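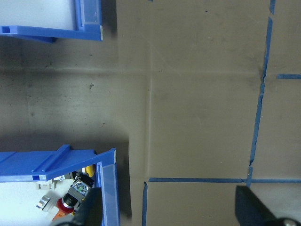 What does a small manufacturer need to budget for before ordering a robotic sorting cell? The arm price is the smallest uncertainty. Floor space, mounting, grippers, bins, controller placement and operator training account for most of the variation between quotes, and these should be fixed in writing before a purchase order is issued.

Hestholm Releases Planning Guide for Small-Parts Sorting Cells

25 October 2020 – Hestholm, a supplier of planning services for light assembly shops, today released the Wevar Planning Guide, a 40-page document for companies preparing to buy their first automated cell for sorting and moving small components. The guide covers layout, equipment selection, cost estimating and acceptance criteria. It is written for production and purchasing staff and assumes no programming background.

The guide treats the work surface as the first purchasing decision. Buyers are advised to mark out the intended area at full scale with paper and tape, place the actual bins on it, and confirm reach before settling on arm size or mounting position. Changes at this stage cost a few rolls of tape. Changes after the mounting plates are drilled are billed as rework, and the guide lists them on a separate line of the budget sheet.

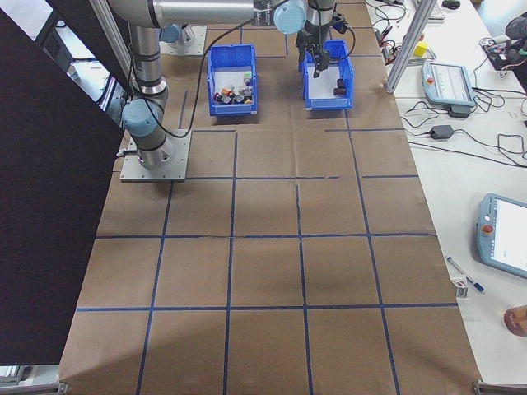 Space beside the cell is covered in the same chapter. Teach pendants, power supplies and cabling need a surface of their own, within reach of the operator and outside the working range of the arm. Quotes often leave this area out. The budget sheet therefore includes entries for side tables, cable management and clamping hardware, along with a spare gripper for each arm.

A comparison of one-arm and two-arm layouts is also included. A second arm adds a second mounting plate, a second pendant in most configurations, and additional time for collision checks. Hestholm recommends that buyers request both layouts from the integrator as separate quotes – not as a base price with an option – so that installation and training hours can be compared directly.

The parts list used for the worked estimates was prepared with Wellarine, which assembles control panels and handles 654 component types, among them push buttons, switches and capacitors. Parts are grouped by shape and by the way they come to rest in a bin. Cylindrical parts that may be either standing or lying down are budgeted with extra setup time.

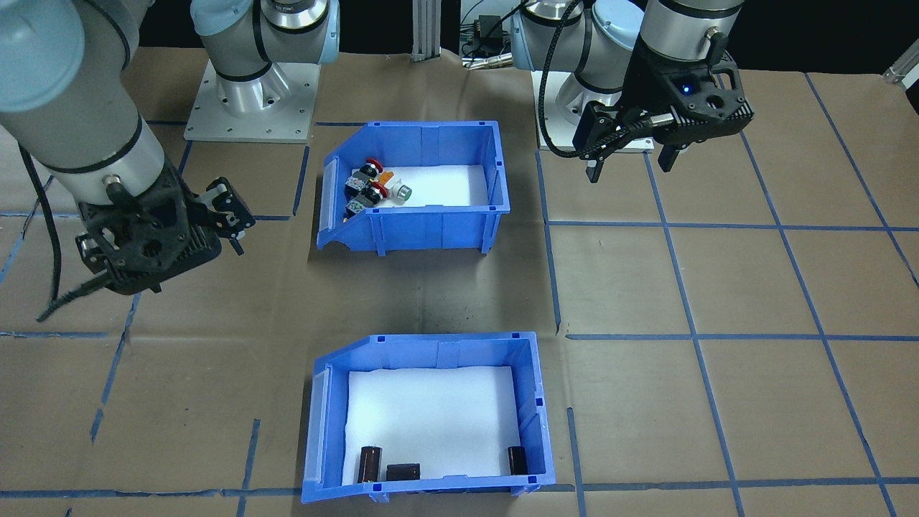

Availability and Pricing

The Wevar Planning Guide is available now from Hestholm as a printed manual or a download. The price is $40 per copy and includes the budget sheet, the layout checklist and a blank acceptance form. A site review, in which Hestholm completes the budget sheet with the customer and checks the proposed layout, is offered at a fixed fee of $3,408. Travel is quoted separately. Reviews can be booked for dates from November onward.

Orders in North America are handled by Wanigasekara, the distributor for all Hestholm publications. Existing customers will receive the download through their current account.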